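4. Folding the garments on a bed

This section explains how to fold clothes when you have no table. It belongs to the Stillico home set-up guide for the Steturico closet organizer. Please read section 3 before, where you measured the shelves.
Revised 21/05/2023

4.1 Before you start

A bed is a good working surface, but it is soft. The fold will move if the sheet moves. Take five minutes to prepare it.

1. Pull the bottom sheet tight on all four corners. Blankets and comforters make the surface uneven, so push them to one side or to the pillow end.

2. Keep one free area in the center of the bed. For shirts and thin sweaters you need 30 inches on each side.

3. Put the clothes which are waiting on one side only. If you have them on both sides, you will mix the folded with the not folded.

4. Empty all pockets and close the zippers.

Note: Padded jackets and quilted items do not go in the Steturico shelf. Hang them, or use the Radonstead bag from the second box.

4.2 Folding a dark garment

Dark clothes are more difficult than light ones, as the seams are hard to see. Turn on the ceiling light or open the curtain. On a light sheet you can follow the edge of the garment better — a patterned sheet is also fine if the pattern is small.

1. Lay the garment with the front side down. The collar points to the pillow.

2. Smooth it with the flat hand, from the center to the outside. Do not pull on the hem.

3. Fold the left side to the center, with its sleeve. Lay the sleeve straight down along the fold.

4. Repeat with the right side. You have now a long strip, 14 inches wide or less.

5. Take the bottom hem and fold it up to a little under the collar.

6. Turn the garment over and correct the corners with your fingers.

Caution: Do not press the fold with a hot iron while it is on the bed. The mattress keeps the heat and the sheet can be damaged.

4.3 Checking the result

The finished piece must be almost square and lie flat without your hand on it. Look at the collar edge and at the seam edge. Both should be straight. If one corner is sticking out, open only the last fold and make it again.
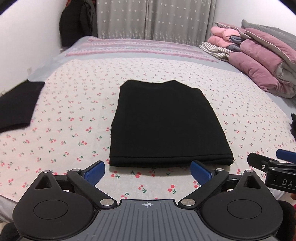

Figure 4-1. Black garment folded square in the center of the bed, with a second one lying flat at the left.

When the shape is good, lift the piece with both hands from below and carry it to the shelf. Place the folded edge to the front.

Note: Do not put more than 3 thick pieces on the upper shelf. For the Barajas model with the narrow frame, the upper shelf is only for socks and scarves.

If the stack leans after some days, take it out, turn every second piece around and put it back. Continue with section 5, Drawers and dividers.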